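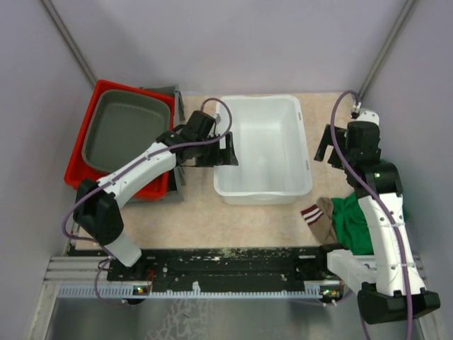 Stavham store room, minutes of the meeting, 2022-05-17

Present: Khang Võ (minutes) and 6 others.

1. Bins. The red bin stays on the left and the white one in the middle. We agreed to buy 11 more white bins from Menon – the price is 118 pounds with delivery.

2. Floor mat. One person asked for a darker mat. It was not agreed, we keep the beige.

3. Labels. Khang will print them before the next meeting.

4. Old crates. To be sorted by December.

The meeting was closed at 11.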